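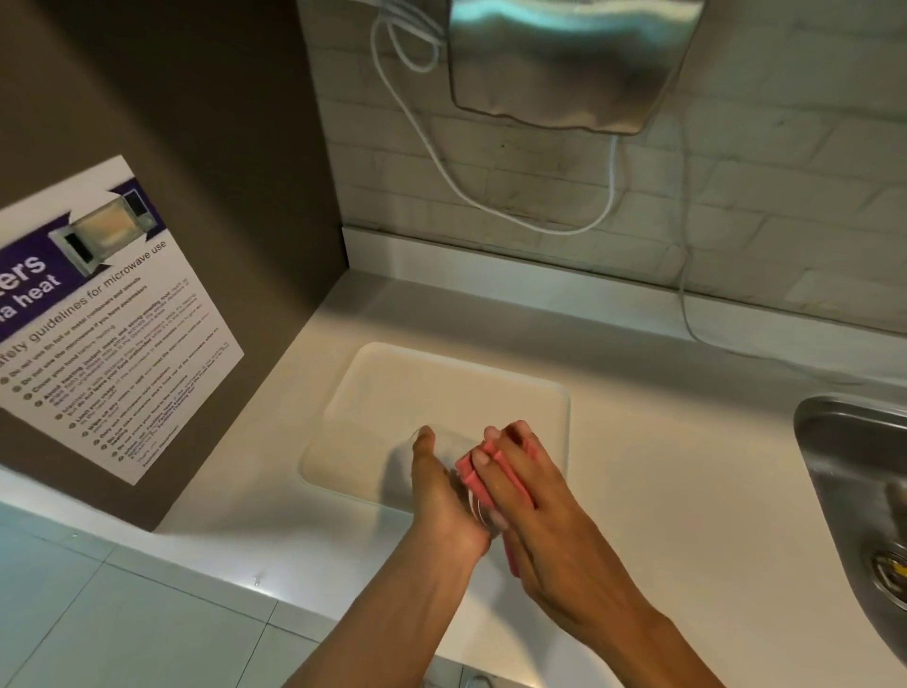 Last changed: 6 Aug 2018 (typos, added the question at the end)

Spent most of the session at the kitchen counter and hardly touched the arms, and I'd call it a good day! The Rorutberg (our two-arm glass wiper, for anyone new reading over my shoulder) still can't get a tumbler clean without shoving it across the bench, so I went back to how hands do it. The left hand holds, the right hand rubs. Sounds dumb written down, but my motion script has both arms moving the whole time, and I'm pretty sure that's where half my trouble comes from.

The left thumb runs up the side of the glass, pointing at the rim, with the fingers wrapped the other way. Our left gripper is a plain two-finger pinch from Hundent and it's got nothing like that thumb. I want to try a long pad on one finger, maybe cut from the leftover silicone in the Kang drawer (if somebody hasn't used it up). 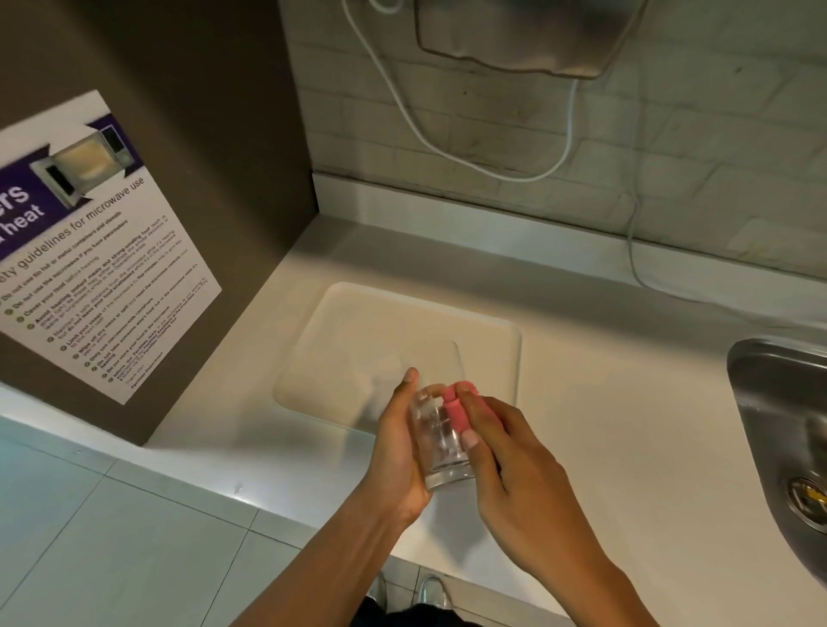

Grip and force

The log from the last run stopped at 2,265 lines, right where the left wrist servo tripped. I scrolled back and the current climbs every time the right arm pushes, so the left one is fighting it and losing. Dropped the push limit by 2 notches, and I'm adding a 10 second timeout so it lets go of the job and doesn't just sit there cooking the servo.

Also changed the hold angle. I had the glass bolt upright, base down, and the wrist hated it. Tilting it puts the rim where the right arm can reach without the elbow going weird. 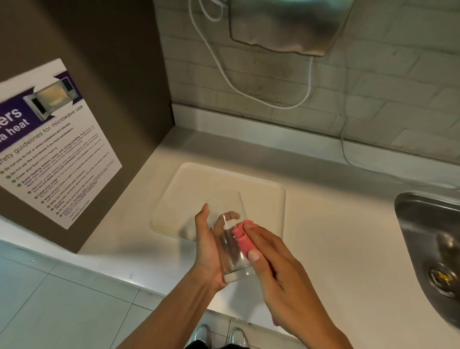 The inside is going to be the hard part. A cloth bunches up and changes shape every time you pick it up, and my script thinks it's a block. I may cheat and fix it to a stick for now, then come back to real cloth in September, when the Borkerow bench is free again and I can leave the arms set up overnight.

Still to do: print the long pad, rewrite the left arm so it holds still, find the good hex key.

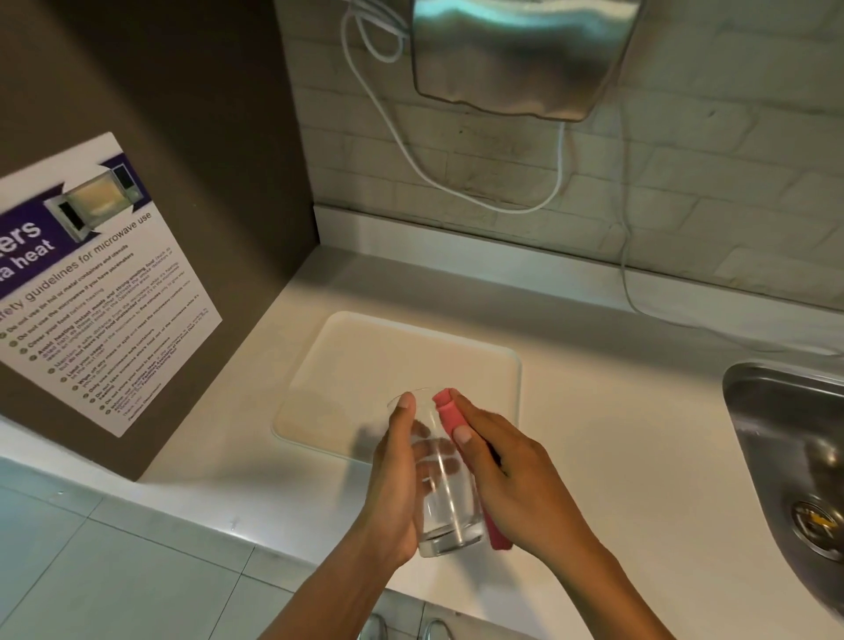
Could one arm do it with the glass in a clamp?

For the outside, sure, and it would be a lot easier to build. You'd have to turn the glass to reach the far side, though, so the clamp needs its own motor, and I already own the second arm.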